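5. The Open Day at Dokberg

5.1 Setting and plan

Everything reported up to this point was measured with nobody watching but ourselves. In February we had the chance to run the whole system in front of the public, and we took it gladly. The Dokberg lab opens its doors once a year, and this time we were given the long room on the ground floor of the Balton building, with good screens and enough power outlets for once. We set up 6 stations. Each one ran its own copy of the Drondton simulator, with the household scenes from Section 3 and the same policy weights used for the results in Section 4. We changed nothing in the controller for the occasion. We did change the start menu, which had been written for us and made no sense to anyone else.

Visitors could do three things at a station. They could watch the robot work through a task by itself, they could take over with the hand controllers, or they could pick a starting condition and see what the policy made of it. We had expected the hand controllers to be the big draw. They were popular, but the third option held people much longer. Choosing where the trouble should be is great fun, and our visitors were very good at it!

A total of 47 visitors agreed to have their sessions logged. Each session was made up of short episodes with a limit of 60 seconds, after which the scene reset. We ended the afternoon with around 700 episodes, counting those in which the robot ran by itself between visitors. Episodes in which someone switched scenes halfway through are kept in the logs but left out of the analysis below.

5.2 What visitors saw

The screens showed a wide view of the room next to the close views past the gripper. In our own work we look at these streams mostly when something has gone wrong, and we had stopped noticing how odd they are. For a newcomer, the close views take some getting used to. The picture may be tilted or upside down, the fingers come in from the sides, and a large part of it may be floor. Several visitors asked for a plain explanation of which way was up, and by mid-afternoon we had taped a small paper arrow beside each screen.

The bedroom scene got the most attention by far. It is a quiet, bright room, and everybody knows what belongs in a bedroom and what should be put away. That made it easy to talk about the task without any slides. A flip-flop turned out to be a wonderful talking point. The sole is flat, the straps stand up in a loop, and there are at least two sensible ways to take hold of it. People argued for one or the other with real feeling. Small flat objects such as a remote control led to the same kind of discussion, with more doubt about whether two fingers would be enough.

Figure 7. Rendered views from the simulator. (a, b) Close views with the fingers apart and wood-look flooring between them. (c) A blue flip-flop between the fingers. (d) Wide view of the bedroom, with a remote control on the bed. 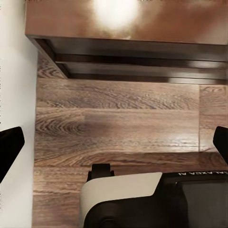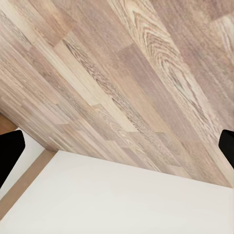
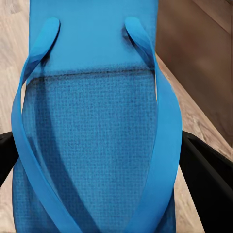
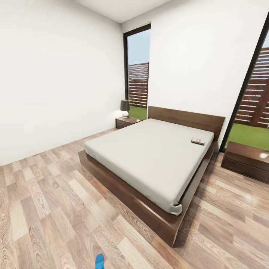

One visitor left us a comment card that we have gone back to several times since: "I kept wanting it to go for the straps, because that's what I'd do. Then I thought about how I pick mine up when my hands are full, and I just pinch the side. Do you teach it one way, or do you let it find out? I'd like to come back and see it with a boot."

The question deserves a proper answer. The training set contains both kinds of grasp, and we did not label them. Which one the policy goes for depends on how the object lies when the gripper comes down, and small changes in the approach can tip it from one to the other. We had treated this as a nuisance in our earlier runs. Talking it over with people who had no stake in the method made us look at it again, and we now think a grasp label should at least be tried. Boots are on the list too.

5.3 What we learned from the hand controllers

Taking over from the policy was harder for visitors than we had guessed, and the reason was nearly always depth. Sideways movement came quickly. Bringing the gripper down to the right height over a bed or a floor did not, and a common pattern was to stop too high, close the fingers on nothing, and laugh. Children were more willing than adults to lean on the close views and ignore the wide one. We did not record ages, so this stays an impression, but all of us at the stations came away with it.

Two changes came directly out of these sessions. The first is a faint marker on the floor straight below the fingers, which can be switched on for hand control and is always off for the policy. The second is a slower top speed near surfaces. Both are now in the MacPherson branch of our code and were used for the extra demonstrations in Section 6.

We also lost some time to a fault of our own. Two stations shared a results folder, and for part of the afternoon each overwrote the other's summary file. The raw logs were safe, so the episodes could be recovered, but the live scoreboard by the door was wrong until we noticed. Visitors who had been keeping track of their own scores spotted it well before we did.

5.4 Limits of the open day data

These sessions were not a controlled study. People came and went, friends gave advice over each other's shoulders, and a crowd around one station changed what was tried there. Visitors also picked hard starting conditions on purpose, so success rates from the afternoon should not be set beside those in Section 4. We use the data in one way only, as a source of starting conditions we would not have come up with ourselves. They are richer than our random sampler in exactly the places we care about: objects close to furniture, objects half under something, objects turned over. We plan to run the same setup at the next open day, with the arrows printed properly and a separate results folder for each station.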